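Die Sache mit den T-Shirts

Majdi Sleiman hat mich am Samstag gefragt, warum ich so viel Zeit mit dem Falten von T-Shirts verbringe. Er selbst hat in seiner Wohnung eine Stange und 72 Kleiderbügel, und alles hängt. Ich konnte ihm nicht sofort antworten. Darum schreibe ich es jetzt auf, auf Deutsch, damit ich auch diese Sprache übe. Fehler dürft ihr mir gerne in die Kommentare schreiben.

In meiner Familie hat man Hemden gebügelt, aber T-Shirts hat man gerollt. Meine Mutter hat sie gerollt, meine Tante auch. Gefaltet habe ich zum ersten Mal in Deutschland, als ich neben dem Sprachkurs in einem kleinen Textillager bei Elard gearbeitet habe. Dort musste jedes Stück gleich aussehen. In der stärksten Woche, es war im Januar, haben wir zu dritt 2180 Shirts in Kartons gelegt. Am Abend habe ich mit geschlossenen Augen noch Ärmel gesehen.

Was ich dort gelernt habe, ist eigentlich sehr einfach: Die meiste Arbeit passiert vor dem Falten. Man legt das Shirt flach auf einen großen Tisch und streicht es von der Mitte nach außen glatt. Den Kragen fasst man zuerst an, weil er sich am liebsten zusammenzieht. Danach kommen die Ärmel. Wenn ein Ärmel schief liegt, ist auch das fertige Paket schief, und man beginnt wieder von vorne.
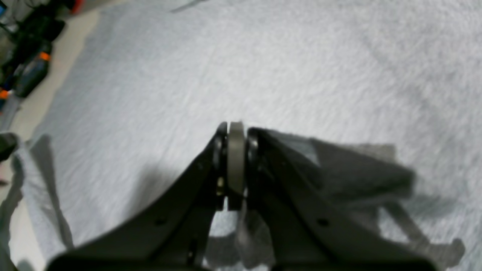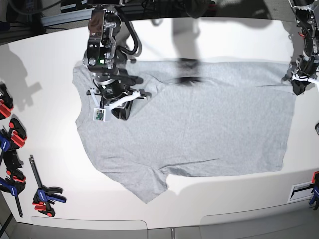

Grauer Stoff, im zweiten Bild auf dem Tisch ein T-Shirt mit kurzen Ärmeln, fast flach ausgebreitet.

Graues Jersey ist übrigens ein dankbarer Stoff. Meliertes Grau verzeiht kleine Falten, bei Schwarz oder Dunkelblau sieht man jede einzelne. Schwierig sind die ganz dünnen Stoffe – sie rutschen, sie kleben an der Hand, und wenn man sie endlich ausgebreitet hat, genügt ein offenes Fenster. Für solche Stücke nehme ich mir immer mehr Zeit, oder ich rolle sie doch, wie meine Mutter.

Auch der Tisch ist wichtig. Auf dem Bett geht es nicht gut, die Matratze gibt nach und der Stoff bewegt sich mit. Lange habe ich auf dem Küchentisch gefaltet, aber dort liegen oft Krümel. Ein heller, glatter Tisch ist mir am liebsten, man sieht die Kanten vom Stoff besser.

Zu Hause falte ich heute so: beide Seiten zur Mitte, die Ärmel zurückgelegt, dann von unten zweimal nach oben. Ich stelle die Shirts senkrecht in die Schublade. So sehe ich alle auf einmal und ziehe nicht immer den ganzen Stapel heraus. Es passen ungefähr doppelt so viele hinein wie früher, und das unterste Shirt wird nicht mehr vergessen.

Majdi hat das gelesen, bevor ich es veröffentlicht habe. Er bleibt bei seinen Kleiderbügeln. Nächste Woche bringt er mir trotzdem eine Tasche mit Shirts vorbei, die nicht mehr auf die Stange passen.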